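4.2 Cracking in residential concrete: the Sundska streets

Asphalt has a large literature and, one suspects, a larger lobby. Plain concrete on a quiet residential street has the attention of the people who live beside it, and then only when something catches a stroller wheel. The Sundska survey was set up to give these surfaces the dull, patient treatment usually kept for highways. It covered 273 slabs, and the field notes for the section discussed in this part were closed on 18/11/2023.

We sort cracks by their path. A transverse crack runs more or less across the direction of travel. A longitudinal crack runs with it. A branching crack does both and then changes its mind, and it is the branching kind that makes trouble for every rating form we have used, the Eide form included, which asks the surveyor for a single direction and provides one small box to put it in.
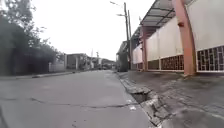
Transverse cracks in streets of this type are often put down to shrinkage or to joints cut too late, or not cut at all. Both explanations are reasonable, and both have the advantage that the people responsible have usually retired. We make no claim as to cause for any single crack. What we can say is that a crack that wanders does not behave like a joint, whatever its origin. Its edges break up into short segments, each segment offers a fresh corner, and corners are where concrete gives way first.

Surface color was recorded on the same form but kept out of the rating. Damp patches, old stains and fine deposits all change how a crack reads to the eye. A pale coating makes a dark crack look worse than it is, and a dark stain can hide one entirely. Early versions of the Giltent scale let the surveyor mark a street down for "general appearance," a category that mostly measured the surveyor's mood before lunch.

Figure 5. Branching crack in the road surface, Sundska section.

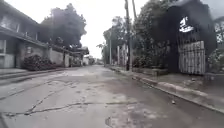 Borghild Eklund objected, on reading a draft of this section, that a branching crack should be scored as several cracks and not as one, because each arm will be sealed separately and billed separately. We take the point about the billing. Scoring by arm, however, would let one bad slab outweigh a whole block of mildly bad ones, and the block is what the city has to budget for. The compromise was to score the branching crack once and note the length of its longest arm. It pleased neither side equally.

Repairs raise a further difficulty. A patch is entered on most forms as an improvement. In the Flirnow trials, carried out the January before ours, a patched slab returned to full marks the moment the patch went down, on the theory that a hole which has been filled is no longer a hole. We were less generous - a patch was treated as part of the surface, with edges of its own, and a crack meeting it was recorded as continuing.

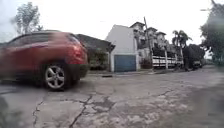
Traffic on such streets is light, and light traffic is commonly entered as zero. This is convenient and wrong. Cars turn in and out of garages, pull close to the curb, and cross the same few feet of slab at low speed for years. We therefore kept a separate note for slabs directly in front of a driveway or garage door, 177 in all, and these are treated in section 4.3 along with the curb line, which has problems of its own.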